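# Training on Kitchens That Were Never Built

A robot arm that learns to pick up a colander in one kitchen has usually learned a good deal about that kitchen. Change the counter from plain white to veined stone and the success rate drops. Change the wall behind it and the rate drops again. The team behind Erov, a manipulation policy developed at the Preststead lab, spent most of last year measuring that drop and then trying to remove it.

Their method is called surface resampling. Each training episode is recorded once in simulation, with the arm's joint positions, the object poses and the contact events stored separately from the rendered images. The renderer then replays the episode in new surroundings. Counter, backsplash, cabinet fronts and wall paint are drawn from a library named Diltent, and the motion stays the same down to the millimeter. One demonstration becomes 70 visual variants, all sharing a single set of action labels.

Replaying episodes with new textures is an old idea. Earlier versions tended to pick patterns at random, which gave the policy checkerboard tables and striped ceilings to look at. Diltent restricts the draw to materials that could plausibly occur in a house, and it keeps the awkward ones: stained stone, rough brick, strong cabinet colors. Mottled counters matter most. A dark patch in the stone can look like a small object or a shadow to a policy that has seen only clean surfaces, and the gripper will sometimes go after it.

The group compared three training sets of equal size. The first used one kitchen throughout, the second used random patterns, and the third used Diltent. All were tested in four held-out kitchens. The Diltent policy made the fewest false reaches in every one of them, and the gap was widest on patterned stone. On plain counters it was small enough that the authors decline to claim it.

Two limits remain. Lighting is sampled only coarsely, and reflective metal is still a weak point — a perforated bowl produces depth errors that no change of countertop will fix. Layout is also fixed within an episode, so the policy never sees the same reach with the sink moved.

A hardware trial on a Stöckli arm is planned for August, using the same weights with no further tuning.

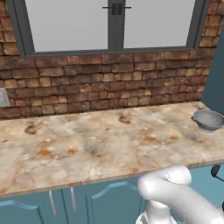

*A simulated kitchen with mottled stone, brick and teal cabinets. The colander stands at the far right of the counter.*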